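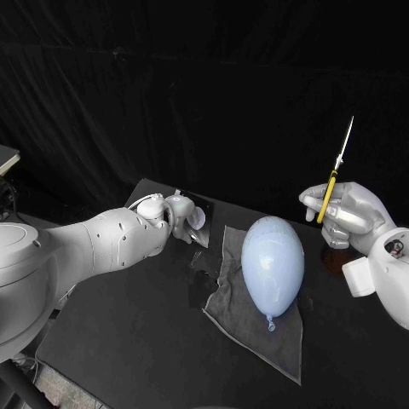
Week 3 – static and everyday materials

Right, last week we got as far as charge, and I promised we'd do something less dry this time. Rub one material against another and a few electrons swap sides. Which way they go depends on the pair. Rubber tends to grab them, wool tends to give them up, and cotton sits somewhere in the middle and is a bit dull, I'm afraid.
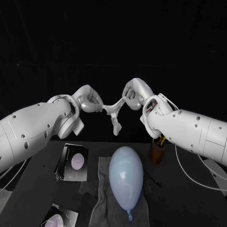
The list that puts materials in order like this is called the triboelectric series. You don't need to learn it! I'll print it on the exam paper. What I do want is for you to use it: pick two materials, say which one ends up negative, and tell me why in a sentence.

Damp air spoils everything, by the way. I tried all this in July once and got nothing but a warm arm. Water on the surface lets the charge leak off – so dry days are best.

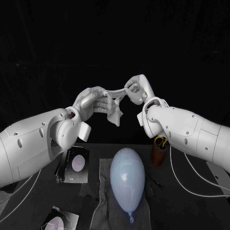

Charge also stays put on an insulator, so you get it in patches where you rubbed. On a metal it spreads out straight away. We'll need that for the Endano problem on page 11, the one with the two hanging spheres.

For next time: read pages 11 to 13 and have a go at question 3.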